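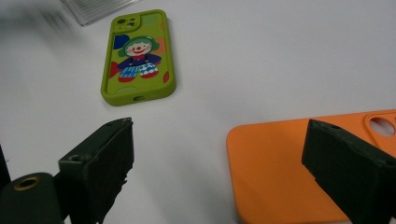 How long does a student keep a phone before replacing it? In our survey the usual answer was 40 months, and the usual reason for stopping there was the battery.

Courses > Consumer Studies > Student Reports

Home Projects Archive Contact

Why We Give Up on Working Phones
Viola Vitale and Ignacio Wojcik

We put nine questions to 60 students at Gumstead in November. Four of the questions were good. The one on "emotional attachment to device" was Ignacio's, and most people left it blank or drew on it.

Battery trouble led the list of complaints, followed by cracked glass and full storage. Full storage is a strange reason to buy a phone, but deleting photos seems to be a hardship few of our classmates are ready to face.

We then asked Bakari Mrema, who runs a repair counter in Premport, what he sees. He said most people come in for a price, hear it, and go away to think. The thinking often ends in a new phone on a monthly plan — a much larger price, but one that arrives in small pieces.

Our sample leans heavily toward people who eat lunch near the library, where we were sitting. Katia Martinelli, who graded the first draft, wrote "hmm" beside our pie chart. It is now a bar chart. For the next round we would like to ask parents too, as they turned out to be paying for a good share of the phones.

3 comments | 9 shares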